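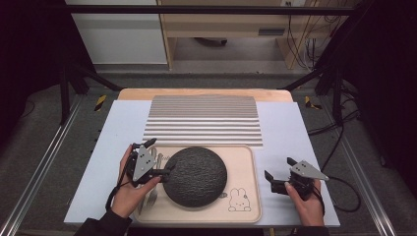 사람 손으로 가르치는 일에 대하여
샤쿤탈라 쿠라나 인터뷰

샤쿤탈라 쿠라나는 악수를 왼손으로 청했다. 오른손 엄지 아래가 욱신거린다고 했다. 오전 내내 그리퍼를 쥐고 있었다는 것이다. 로봇 회사에서 일하면 몸 쓸 일은 로봇이 다 하는 줄 알았다고 했더니 그는 한참 웃었다.

"저희 어머니도 그렇게 알고 계세요. 딸이 로봇을 부린다고요. 정확히 말하면 제가 로봇 대신 물건을 집어 주고 월급을 받는 건데, 그 얘기는 아직 안 드렸어요."

쿠라나가 일하는 곳은 드레른몬트라는 회사의 시연 데이터 팀이다. 하는 일을 설명하자면 이렇다. 양손에 그리퍼를 하나씩 들고 책상 앞에 선다. 물건을 집고, 옮기고, 내려놓는다. 그 동작이 기록되어 로봇 팔의 교재가 된다. 그리고 같은 일을 다시 한다. 또 한다.

팀에서 지금 진행하는 과제의 이름은 '히드콤'이다. 무슨 뜻이냐고 물었더니 아무도 모른다고 했다. 이름을 붙인 사람이 퇴사했다. 내용은 쟁반 위의 물건을 두 손으로 다루는 것이고, 목표는 시연 4,000회다. 인터뷰 당일까지 3,000회가 찼다.

"처음 들으면 많은 것 같죠. 그런데 거기서 쓸 수 없는 걸 빼야 해요. 제가 재채기한 것도 빼야 하고요."

재채기도 배우느냐고 물었다.

"그럼요. 배우는 입장에서는 어디까지가 수업인지 모르잖아요. 예전에 물건을 놓기 전에 꼭 한 번 멈칫하는 모델이 나온 적이 있어요. 다들 알고리즘을 의심했죠. 이틀을 뜯어봤는데, 제가 원래 그래요. 제가 놓기 전에 멈칫하는 사람이더라고요. 서른 몇 해를 살면서 몰랐어요."

그 모델은 폐기됐느냐고 하니, 성공률이 괜찮아서 그대로 썼다고 한다. 어딘가의 로봇 팔이 지금도 그의 버릇대로 망설이고 있을 것이다.

히드콤에서 까다로운 것은 둥근 물건이다. 표면이 오톨도톨하고 한가운데에 크게 자리를 잡아서, 한쪽 그리퍼로 옆을 대고 다른 쪽이 천천히 들어가야 한다. 두 손이 동시에 달려들면 어느 쪽이 먼저 닿느냐에 따라 물건이 밀린다.

"사람 손이면 생각도 안 하고 하죠. 손바닥이 있으니까요. 그리퍼를 쥐면 손바닥을 빼앗긴 기분이에요. 손가락도 몇 개 반납했고요. 입사하고 첫 주에는 집에 가서 컵만 봐도 어디를 잡아야 하나 고민했어요. 남편이 물을 안 마시냐고 묻더군요."

그렇다면 쟁반에 그려진 토끼는 무슨 역할인가. 기술적인 답을 기대했는데 쿠라나는 고개를 저었다.

"토끼는 그냥 토끼예요. 쟁반을 사 왔더니 오른쪽 아래에 토끼가 있었어요. 포크 그림도 있고요. 저희 팀에서 제일 오래 버틴 멤버라고들 해요."

드레른몬트가 처음부터 손에 쥐는 방식을 쓴 것은 아니다. 그전에는 '자이델'이라고 부르던 원격 조종 장비가 있었다. 조종석에 앉아 조이스틱과 페달로 옆방의 로봇 팔을 움직이는 물건이다. 쿠라나는 그 시절을 이야기할 때 목소리가 조금 낮아졌다.

"화면으로 보면서 하면 깊이를 모르겠어요. 닿았나 싶으면 아직 멀었고, 멀었나 싶으면 이미 눌렀고요. 힘도 손에 안 느껴지니까 토마토 몇 개가 희생됐죠. 점심 메뉴가 한동안 파스타였어요."

장점도 있었다. 원격 조종으로 모은 동작은 애초에 로봇이 한 동작이다. 손에 쥐고 하면 사람이 무심코 로봇에게는 무리인 자세를 잡는다. 팔꿈치를 몸 안쪽으로 접어 넣는다든가, 허리를 슬쩍 튼다든가.

"로봇은 허리가 없어요. 저희 로봇은요. 그래서 제가 허리를 쓰면 안 되는데, 사람이 허리를 안 쓰고 하루 종일 서서 일하면 어떻게 되겠어요? 허리가 아파요. 안 썼는데 아픈 거예요. 억울하죠."

그럼에도 하루에 모을 수 있는 양이 달라서 결국 손으로 돌아왔다고 한다. 조종석은 아직 복도에 있다. 외투를 걸기에 좋은 높이라고 했다.

기록은 '리벡스'라는 사내 프로그램이 맡는다. 시연 하나가 끝나면 화면에 초록색이나 빨간색이 뜬다. 빨간색이면 버린다. 이유는 나오지 않는다.

"선생님이 빨간 줄만 긋고 아무 말도 안 하는 거랑 같아요. 처음에는 따졌어요. 방금 건 완벽했다고. 리벡스 담당자가 로그를 열어 보더니 그리퍼의 위치를 중간에 놓쳤다고 하더군요. 제가 팔뚝으로 가린 거예요. 그 뒤로는 안 따져요. 속으로만 따져요."

하루 근무는 시연 4개 묶음으로 나뉜다. 묶음 사이에는 반드시 쉰다. 쉬는 시간을 건너뛴 날의 데이터는 나중에 보면 티가 난다고 한다. 동작이 빨라지고, 모서리를 돌 때 대충 돈다.

"모델이 그걸 기가 막히게 배워요. 잘한 건 여러 번 보여 줘야 겨우 따라 하는데, 대충 한 건 금방이에요. 조카 가르칠 때랑 똑같아요."

가장 잘된 시연은 어떤 것이냐고 물었다. 그는 의외로 오래 생각했다.

"실수했다가 고친 거요. 들어가다가 미끄러지면 다시 벌리고, 조금 물러났다가 각도를 바꿔서 또 들어가는 것. 예쁘게 성공한 것만 모아 주면 로봇이 한 번 틀어졌을 때 아무것도 못 해요. 그래서 요즘은 일부러 어설프게 시작하는 세션도 넣어요. 문제는 일부러 어설프게 하는 게 어렵다는 거예요. 너무 연기 같으면 빨간불이 안 떠도 제가 민망해서 지워요."

팀에는 시연자가 16명 있다. 키도 손 크기도 다르게 뽑았다는데, 쿠라나의 말로는 성격 차이가 더 크게 나타난다. 어떤 사람은 물건에 닿기 한참 전부터 그리퍼를 다 벌리고, 어떤 사람은 닿기 직전에 벌린다. 로그만 보고 누구인지 맞히는 내기를 한 적도 있다. 그는 자기 것을 틀렸다.

마지막으로 식상한 질문을 했다. 로봇이 다 배우고 나면 당신은 무엇을 하느냐고.

"4월에 새 과제가 시작돼요. 수건 개기요."

수건은 잘 개느냐고 물었다.

"남편이 개요. 시연자로 추천할까 했는데, 본인이 시급을 먼저 묻더라고요."

쿠라나는 식은 차를 마저 마시고 시계를 보았다. 다음 묶음이 시작될 시간이었다. 컵을 내려놓기 직전, 그의 손이 잠깐 멈칫했다.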